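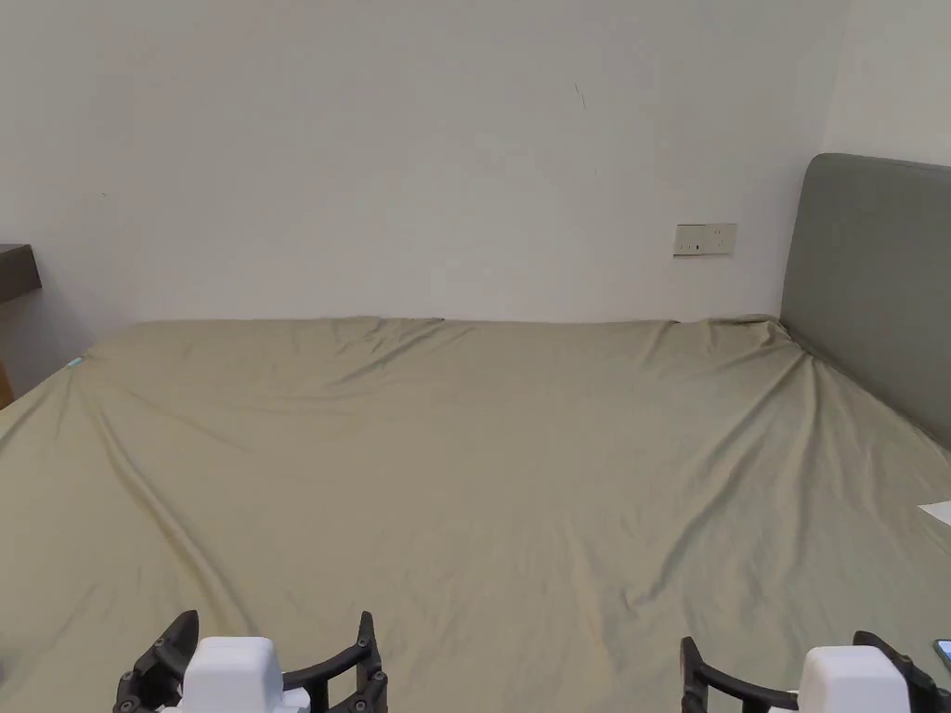
Gion Aigner, minute taker

Minutes, gripper comparison, May 24, 2021
Present: Jarlath Doherty, Branwen Rees, Solange Leclerc, G. Aigner. Apologies: Nadège Ferrand.

1. Fitted sheet task. Branwen prefers the ribbed fingers for taking the sheet edge. Jarlath finds the opening too stiff after 48 trials – he asks for a softer spring.
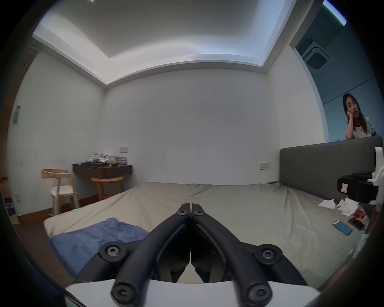

Rarumness Handling Group, Hillby

2. Wrist camera. Both fingertips stay in the centre of the view. Agreed to keep the wide lens.

3. Controller. Solange will test the second firmware until September.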